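Filed under: Progress Notes > Teleoperation > Funded Work

Hi all, and hello especially to Valentin Langlois, who signs off on the Grellen money and has asked me (twice now!) to write these in normal English. So, no charts this time.

The short version is that we're showing the robot how to handle stemware, and it's going better than I feared back in the spring. The target we agreed on was 300 good demonstrations by the end of November. We have 47 that I'd be happy to train on. I know, I know. But most of the last stretch went into getting the remote setup to behave, and that part is behind us, so the count should climb a lot faster from now on.

The big change is the handles. We used to drive both arms with the old Bivitz controllers, and there was just enough lag that your hand would overshoot and the gripper would give the glass a little shove. Fine with a block, awful with a wine glass. We swapped to the Sleiman handles, and wow, what a difference. You squeeze, it squeezes. I had two new people driving on Tuesday and both were picking things up before lunch.

We also tried hand guiding, where you grab the arm itself and walk it through the motion. I liked it more than I expected for the big reaches, but near the glass your own fingers get in the way of the wrist camera, and those recordings are no use to us. So it's remote control for anything close up, and I've stopped arguing with myself over it.

The hard bit is still the rim. Feet and stems go well. When a glass is sitting upside down on the table, the driver has to come in low, and from the wrist view clear glass is tough to judge (the pink ones are so much kinder to us). I've asked drivers to slow way down there, even if a take runs long.

Next up is sorting the recordings into Jellaris and doing a first training run. I'd like to keep the second arm in the budget too, please, it earns its keep!

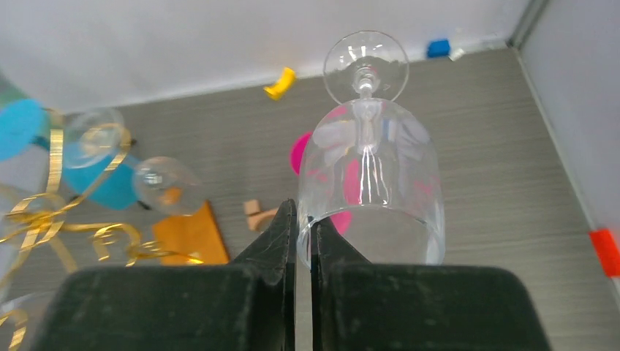
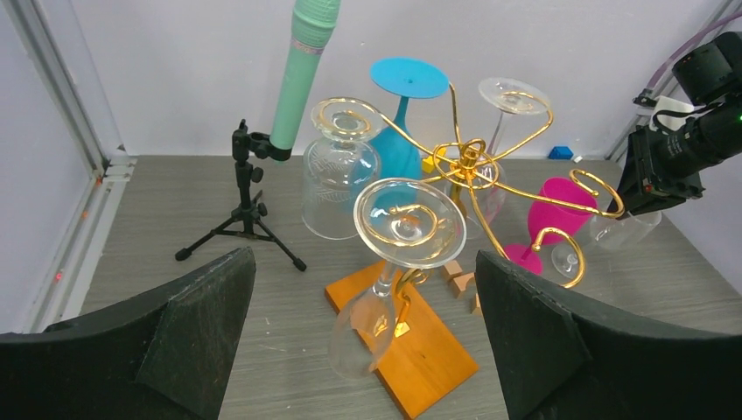 Page last changed: Tuesday, 4:10 pm

Comments

mkt_lab: Are the thrown-out takes kept anywhere? We'd love to have the bad ones for comparison.

Valentin L.: Much easier to read, thank you. Let's talk about the second arm when you have the training run to show me.

dorie: Jealous of the new handles. Do they tire your wrist out on a long session?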